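4. Thermal response of towel-warming panels in small bathrooms

4.1 Test room and panels

The measurements were carried out in a windowless interior bathroom built inside the climate hall at Jurkeck. The walls are gypsum board on steel studs with ceramic tile to a height of 2.1 m, and the floor is tiled over a cement screed. The door was kept closed during every run, with the undercut left open so that the extract fan could draw air from the corridor. Corridor air was held at 18 °C by the hall system.

Two panels were compared. The Gemeo panel is a conventional ladder type with round horizontal tubes welded to two vertical headers. The Wolar panel has flat tubes set in two banks, with a gap between the banks wide enough for a folded bath towel. Both are steel, both carry a white powder coating, and both were piped from below with the flow on the left side. The rated output was 736 W for the Gemeo panel and 1,000 W for the Wolar panel at the nominal operating point given by the suppliers. We did not attempt to match the two by size, as the aim was to study the effect of towel loading on each panel relative to its own bare output.

Water was supplied from a buffer tank through a mixing valve and a small circulator. Flow was measured with an electromagnetic meter, and the flow and return temperatures with paired resistance sensors in pockets close to the panel connections. The sensor pairs were calibrated together in a stirred bath before the first run and again after the last. The drift between the two calibrations was smaller than the stated uncertainty of the bath, and no correction was applied.

4.2 Towel loading

Towel loading was defined by the share of the front face that is covered by cloth, without regard to the number of layers. Three conditions were used: bare, half covered, and fully covered. In the half-covered condition one towel was hung over the upper tubes so that its lower edge reached 50 percent of the panel height. In the fully covered condition a second towel was hung directly below the first with no overlap.

All towels were cotton terry from a single production lot, washed three times without softener before use. They were hung dry. Tests with damp towels are reported separately in Section 5, where the latent load is treated together with the fan setting.

The position of the towel matters more than we expected at the outset. In early trials, a towel pushed tight against the tubes gave a lower output than the same towel hanging freely, and the difference was large enough to hide the effect of the panel type. Each towel was therefore hung from the same tube with the front and back drops equal, and the cloth was smoothed once from top to bottom. The repeatability of this step was checked by removing and rehanging the towel between consecutive runs.

4.3 Procedure and data reduction

Each run began with the panel at room temperature and the circulator off. The buffer tank was brought to its set temperature, the circulator was started, and the readings were logged until the return temperature had been stable for 50 minutes. The steady output was then taken as the product of mass flow, specific heat, and the difference between flow and return temperatures, averaged over the stable period. Heat loss from the short connecting pipes was determined in a separate run with the panel bypassed and subtracted from the result.

The warm-up time is defined as the time from circulator start until the air temperature at the center of the room, 1.1 m above the floor, has covered 90 percent of its total rise. This follows the definition used by Abdelaziz in the earlier work on hallway panels, with one change – the sensor was shielded from direct radiation by a double aluminum tube. Without the shield the reading ran ahead of the true air temperature during the first minutes, mainly with the bare Wolar panel.

Output under towel load is expressed as a ratio to the bare output of the same panel at the same mean water temperature. Small differences in mean water temperature between runs were corrected with the usual power law, using the exponent found from the bare runs. The correction stayed below one percent in all cases. 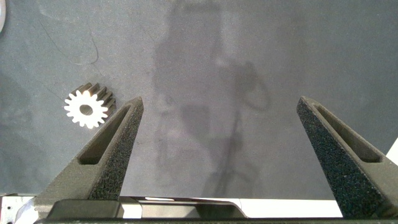

Figure 4. Two-finger gripper with textured pads on the inner faces of the fingers, open above a flat gray surface.

4.4 Results for steady output

For both panels the output ratio fell with increasing coverage, but the fall was not proportional to the covered area. Covering the upper half had a stronger effect than the area alone would suggest. The upper tubes carry the warmest water in the Gemeo panel because of the internal baffle, and the cloth at this height also slows the rising air along the tubes below.

The Wolar panel lost a smaller share of its output in the fully covered condition. With the front bank covered, the rear bank still exchanges heat with the wall side and with the air in the gap. The gap acts as a short duct, open at the top and bottom, and smoke traces showed a steady upward flow through it in all three conditions. When a towel was placed in the gap itself this advantage was lost. Those runs are left out of the comparison and are listed only in the appendix.

A simple network model was fitted to the data, with one resistance for the bare face, one for the cloth, and one for the rear side. The model was implemented in the Mao solver and run for 3,000 time steps per case. It reproduces the steady output of the Gemeo panel within the measurement uncertainty. For the Wolar panel it gives values that are too low under full cover, with a deviation of up to six percent. The single rear resistance is the likely cause, and a version with a separate path for the gap is described in Section 6.

Warm-up times were less sensitive to towel loading than steady output. In the half-covered condition the change was within the scatter of repeated runs for both panels. Under full cover the room warmed more slowly, and the delay was longer with the Gemeo panel. The position of the door undercut relative to the panel also affects this result, and the values should not be carried over to rooms where the supply air enters above the panel.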